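4.3 Comparing two grippers on a two-arm bench

Use this procedure when you have the Veloso jaws on one arm and the Wison jaws on the other and would like an opinion backed by numbers. Allow 20 minutes, plus however long it takes to find the hex key.

Before you start

Both brackets must be bolted to the front rail. Finger-tight is a mood, and the arm will notice.

Load the Darketti controller with profile 4. Profile 17 also runs, but it was written for the Flestska arm and moves like it's late for something.

CAUTION: Keep hands off the table while either arm is powered. The stop button works very well, provided you can reach it.

Procedure

1. Home both arms. Wait for the controller to report READY twice, once per arm.

2. Run each arm slowly through its full reach and watch the cable. It should form an easy loop and never pull tight. If it snags, add slack at the wrist.

3. Set the light panel on its stand behind the arms and tilt it down over the work area. Shiny tabletops and phone screens both throw glare at the camera.

4. Lay out the test objects. Phones are a good choice: flat, slippery and expensive enough to hold your attention. Turn at least one face down, and add a small toy or two for variety.

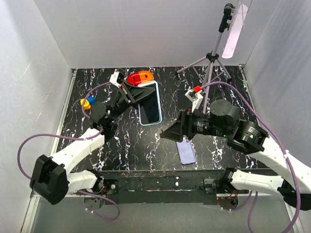
5. Start the left arm. Let it make 4 attempts on each object, then park it.

6. Put everything back where it was and repeat with the right arm.

NOTE: Do not change jaw force between arms. You may be tempted. The log records it.

7. Save both logs before powering down. The controller will not ask.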